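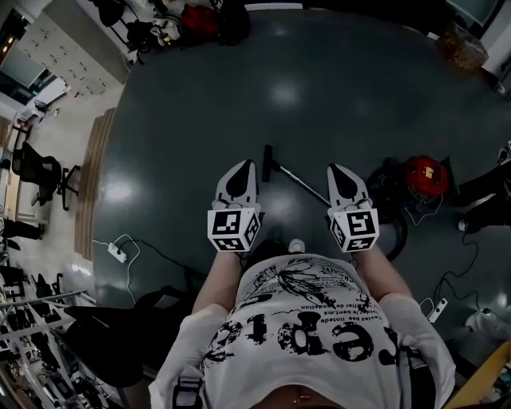

According to the woman at the Granden clinic, I should have stopped the retinol cream a week earlier than I did. She said five days was too short for my skin and asked whether I wanted to move the appointment. I said no. I had already paid the deposit and taken the afternoon off.

8 Jul 2019

Second peel at Granden. It was the same acid as in June but left on longer. The first one did very little for the brown patches on my cheeks, so I agreed to the stronger setting on the chart. She put petroleum jelly at the corners of my nose and mouth, wiped everything down with something that smelled of nail polish remover, and brushed the acid on, forehead first. It stung most on the chin. A small fan helped.

The whole visit took 55 minutes, most of it paperwork and waiting. Cost was the same as last time. I took the 32 bus home from Brernirgate with a hat on and sat on the shady side.

Tonight my face is tight and pink, a bit shiny. No blisters. I washed with cool water and put on the plain Mirkis ointment. The sheet says to do that morning and night, keep out of the sun, and leave the flakes alone. Last month I picked at one by my ear and had a red mark for two weeks.

Bought a second tube of the Auer sunscreen. It leaves a white cast but it didn't burn after the first peel, and the other one did.

Peeling should start in two or three days. I moved dinner to the end of the week after. Sleeping on my back tonight with the old pillowcase.

Comments

patchy_in_july: Did they make you do a test spot before the stronger one? Mine insisted on it.

reply from author: Yes, behind the ear, before the first peel. Not again for this one.

lowtide: I gave up after three. The patches faded, then came back the next summer. Sunscreen has done more for me.

kettle3961: Is the Mirkis one greasy? I break out from most ointments.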